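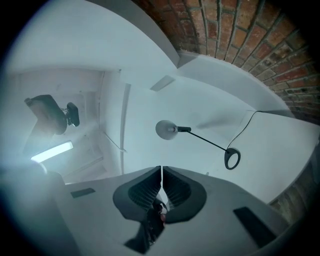
Brick sheds grit forever, one of you wrote under my last post, and you'll be wiping red dust off that white top until the day you move out. Well, I've had three weeks with it now and I wipe it down on Tuesday mornings with a damp cloth, and I love it more every time! Old brick next to plain white makes me so happy. The dark sooty bricks are my favorites and I'm not painting a single one.

The tabletop came from Rendden, over in Mullel. It's 48 inches wide and I went back and forth for ages between white and oak. I'm so glad I went white — the corner used to feel like the inside of a cupboard, and now I drift over there with my coffee before I've even put my shoes on.

My one ongoing project is cords. I want everything electric to be black, to live at the back, and to disappear politely through the cable hole. That's the plan, anyway. The outlet has other ideas, so for now the cord takes the long way.
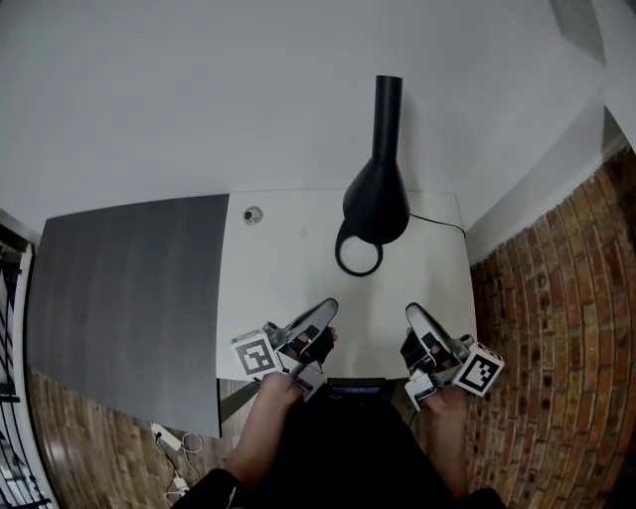

White top, round cable hole at the back, black cord off to the right regardless.

I have two fixes in mind. One is a stick-on cord channel along the back edge, the other is a longer extension that can come up from underneath. I'm leaning toward the channel (I have a pack in the drawer already), but if you've tried either against bare brick, please tell me how it went. I'd also take tips on getting mortar dust out of a grommet!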